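4.2 Grasping thin metal rims

The second group of trials compared two finger sets on the same arm, the Lekholm parallel fingers and the longer Prastlow fingers, using polished household bowls. Bowls were chosen because the rim is thin, the wall slopes away from the finger, and the surface returns few usable depth readings. Controller, approach speed and closing force limit were held fixed across both sets. The controller was the Mosolo position loop described in Section 3, with the force limit applied at the fingers only.

Each trial began from a rest pose beside the table. The planner was given a rim point on the side nearest the arm, and the gripper approached at a fixed tilt. In the nested condition a smaller bowl was placed inside a larger one, and the target was the rim of the inner bowl. This is the harder case for the planner, as the two rims can lie close together and the depth image often merges them into one edge. 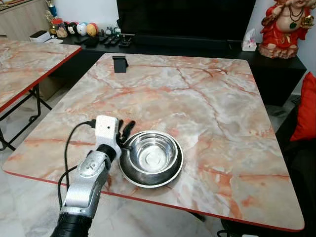

Why was the rim used as the grasp point in place of the bowl wall? The rim gives both fingers a short, nearly parallel contact, while a grasp on the sloping wall tends to push the bowl away as the fingers close.

A total of 412 trials were run, split evenly between the two finger sets. A trial was scored as a success if the target bowl was lifted clear and held until the arm reached its upper pose. In the nested condition, lifting both bowls together was scored as a failure, even when the grasp itself was stable. Scoring was done from the head camera video by Dalia Vaher, who was not told which finger set was in use – although the difference in finger length can be made out in some views.

Most failures were placement errors. Of the 67 failed trials, 42 were traced to a rim estimate that was too far from the true edge, so that one finger closed outside the bowl. The remainder were slips during the lift. Reflections in the bowl were a likely source of the rim errors, and the veined pattern of the tabletop may have added to them. We did not test a plain surface.
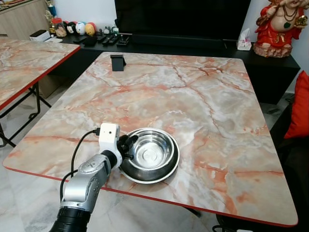 Figure 6. Gripper at the left rim of a steel bowl, head camera view.

Rim estimates were also computed offline with the Sorrentino edge filter on 1635 stored images. The filter removed many false edges inside the basin but did little for rims that were close together. It was therefore left out of the online controller, and all results in Section 5 use the unfiltered estimate.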